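Wenosent Music Weekend: progress report to the Bretance Fund
Last updated: January

Dear all,

We have now spent the first half of your grant, and I'm very happy to report that the festival is going ahead with a fuller bill than the one we put in our application. The short version is that the music is nearly booked, the site is agreed, the early tickets went faster than I dared hope, and we have one real worry, which is getting people home on the last night.

Music

We promised you 24 acts and we have 32 confirmed, with two still talking to us about dates. Most of the extra ones are playing the small stage in the afternoons, where a set is half an hour and a duo can travel by train with their instruments. The brass band from Fledimia are coming back and bringing their junior section with them — they were the thing people wrote to us about most after last year, so I was delighted when they said yes within the hour. We have also booked our first proper late-night dance set, which will run in the big tent until 11.30 pm under the terms of our licence.

Your money has gone mainly on fees and travel for these artists. Every act on the bill is being paid, including the school groups, who get a sum towards coach hire and lunch. Contracts are signed for all but five.

Site

Wattimena Park is ours for the weekend. The new layout moves the main stage to the bottom of the slope so that the crowd looks down on it, and puts the food stalls along the top path. I walked it with the sound company in the rain and we could hear far less spill between the two stages than with the old plan. The cost is a longer cable run and 68 metres of extra trackway for the muddy corner by the gate. Both are in the revised budget attached to this report.

Tickets

We can hold 4,000 people a day. So far we have sold 2,159 weekend tickets, all at the early price, and the day tickets haven't gone on sale yet. Last year we didn't reach that point until spring! A good number of buyers gave postcodes well outside the district, so the campsite will need to be bigger, and we have asked the farmer next door for his second field. He is thinking about it.

The cheap tickets you paid for are being given out through the library, the food bank and the two secondary schools. Take-up at the library has been slow. I think the form is too long, and we are cutting it down to one side of paper before the next batch goes out.

Getting home

The last bus leaves the park gate at 9.40 pm, well before the final act finishes. We asked the bus company for a late service and they have offered one, at a price we hadn't planned for. We would like your permission to move what we saved on printing into transport, which would pay for two late buses on each night. If you could let us know by the end of next month, we can put the times on the tickets.

Food and the artists' kitchen

All the stall pitches are taken. Backstage we are feeding the artists ourselves this year instead of handing out vouchers, with a plain menu of soup, toast, salads and one hot dish each evening. It works out cheaper per head, and musicians do like to sit down together.

Next steps

Before the next report we will announce the full bill, put day tickets on sale, sign the remaining contracts and hold the first safety meeting with the council. I'd love it if a couple of you could come to the launch evening, as the Fledimia juniors have offered to play and they are quite something at close range.

With many thanks from everyone at Wenosent,

Noemi Doucet
Festival manager
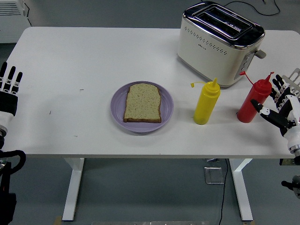
A slice of speckled bread on a purple plate, with two squeeze bottles.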